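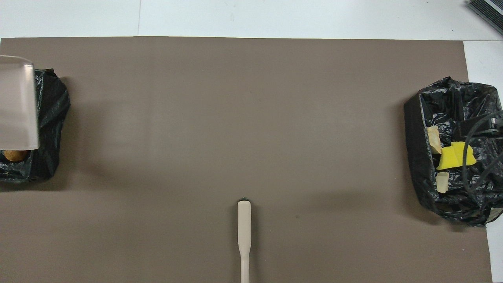
How long must the arm warm up before the first sorting job?

Let it run the idle program for 35 cycles after each cold start. The display then changes from WARM to READY, and you can load a job.

4. Setting up a sorting job

This section explains how to prepare the table and teach the Hikari arm a new sorting job. Before you start, the arm must be fixed to its base and the Grokmont control box must be connected, as explained in section 3.

4.1 Preparing the table

1. Choose a table which does not move when you push it with your hand. Lock the wheels if it has wheels.

2. Cover the working area with one sheet of plain paper in a matte color. Shiny paper gives reflections and the camera can take them for small objects.

3. Press the sheet flat from the middle to the outside. Fix the corners with tape if the paper comes up again.

4. Put one bin on the left and one bin on the right, inside the reach of the arm. You can use a box or a strong plastic bag with the rim folded to the outside.

5. Lead all cables away from the path of the arm.

Note: If you use bags, open them fully before calibration. When a bag changes its shape later, the drop point must be taught again.

CAUTION: Do not put your hands on the sheet while the status light is green. Press PAUSE first and wait until the arm has stopped.

4.2 Teaching the drop points

1. On the control box, select JOB, then NEW.

2. Enter a job number between 1 and 1000. Numbers already in use are shown in gray.

3. Hold the FREE button and move the arm by hand until the tip is over the first bin.

4. Release FREE and press SAVE. You will hear one short tone.

5. Do the same for the second bin.

6. Press CHECK. The arm goes slowly to both points and comes back to the start position.

If you hear two tones after SAVE, the point is out of reach. Move the bin closer to the base and repeat from step 3.

4.3 Test run

1. Place one light test piece in the middle of the sheet.

2. Select SLOW and press START.

3. Watch the full movement and keep one hand near the stop button.

4. If the piece falls outside the bin, press PAUSE and correct the drop point as in 4.2.

Error 49 means that the camera cannot find the edge of the sheet. Check that the paper and the table have clearly different colors.

Spare tips are sold by Arnora under order number 3247. Changing the tip is explained in section 6.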